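June, half past nine at night

Home late. The second arm went live on the packing side at Kova this morning, so now there are 2, and the talk at dinner break was about nothing else. I said I'd keep this diary going until the changeover was finished, and I've missed most of last week, so I'll put down what I remember.

The morning started with the rota. Henare line is down to one person per shift from three. The other two have moved over to checking and to what the office calls cell support, which at the moment means standing by the arm with a tray and putting right whatever it has set down crooked. I am cell support until the end of the month. The pay is the same. The hours are the same too, except that the early start has gone from six to half past five so the cell can be warmed up and run through its checks before the rest come in. I don't like the half past five. The first bus doesn't get me there, so I cycle.

The old way, we took a handle from the crate, turned it so the grain faced up, laid the blade beside it, fitted it, wiped it and passed it along. I could do that while thinking about something else. I did it for years and talked the whole time. Now there are gaps. The arm has its own pace and I wait for it, then it waits for me, and neither of us can hurry the other. My feet hurt more than they used to, I think from standing still.

We got 86 trays through before dinner. The target on the board was 100. The supervisor wasn't bothered and said the first arm was slower than that in its first week, which I remember as well. It stopped over and over then. Today's stopped a few times in the first hour and then settled. Two of the stops were mine. I reached across the line on the floor to straighten a tray and everything froze, and I had to walk round to the panel, clear it and start again. I've got the habit of reaching. It will take me a while to lose it.

Dinner was the canteen pasta. One of the checkers asked if I thought we'd still be there in two years. I said I didn't know. She said her brother's place took in arms and kept everyone, then didn't replace anybody who left, and after a while it was half the size without one person being sacked. I have thought about that most of the evening. Nobody has left here yet since the first arm, but there is a vacancy on nights that hasn't been put up on the board.

In the afternoon I had my first session with Linus, the practice program. It's on the computer in the little room behind stores where we used to keep the aprons. You get the arm in a made-up place and set it jobs, and you can drop things and knock things over and no harm done. It comes with a lot of different rooms, most of them nothing like ours. I've got two hours a week on it, in work time, and we had to ask for that. The first offer was that we do it at home.

I was nervous before it and needn't have been. Mostly it's choosing where the fingers should close and how high to lift before moving across. The hard part is angle. On the line I never thought about angle, my wrist did it. On the screen I had to say it, in steps, and then watch the arm do what I'd said and see that I'd said it wrong. I must have spent twenty minutes on one pick. The woman training us told me that was normal and that the people who've done the job by hand are slower at first and better later. I don't know if she says that to everyone.

I saved a picture of one of my goes and printed it for the back of this book.
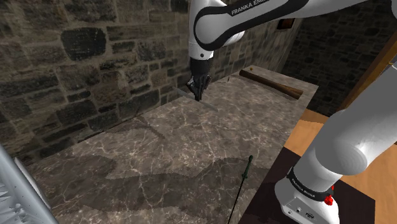 My trouble all afternoon was the hold. I can get the arm to a thing well enough, but I'm poor at judging how it will sit once it's been picked up. In this one the gripper has the thin grey rod on a slant, low over the marble top. By hand I'd roll something like that between finger and thumb until it was how I wanted it, and I wouldn't know I had done it. With two fingers of that sort it has to be planned. There's a long brown wooden handle lying over towards the far edge of the slab as well, and I looked at that one with some fellow feeling after all the handles I've had through my own hands. I've asked for another go at slanted holds next session.

The counter on the practice program had 2,365 on it when I logged off. I thought for a moment that was my score. It's the number of picks done on that computer by all of us together since it was put in.

After that I was back on the floor for the last hour. The noise is different now. The old line was mostly voices and the crate lids. Now it's a steady whirr and a click, and people raise their voices over it or don't bother. The radio has gone because the checkers said they couldn't hear the alarm tone with it on. I asked whether we could have it back at the far end and was told to put it in writing. I have put it in writing.

The Trakus sheets have gone as well. We used to fill them in at the end of each shift, how many done and how many spoiled and why. The cell keeps its own numbers. I won't miss the sheets, but the "why" column was the only place we ever wrote down that a batch of handles had come in damp or that the blades were catching. I raised it at the end-of-shift talk and the supervisor wrote it on his hand – there's to be a notebook by the cell for now. I've said I'll start it off tomorrow with the two stops, and put down that they were me reaching.

Rode home into the wind. Left knee sore. Soup and toast, washed the overalls, hung them over the bath. Alarm set for twenty to five. Need to buy a new rear light before the weekend and ring the dentist.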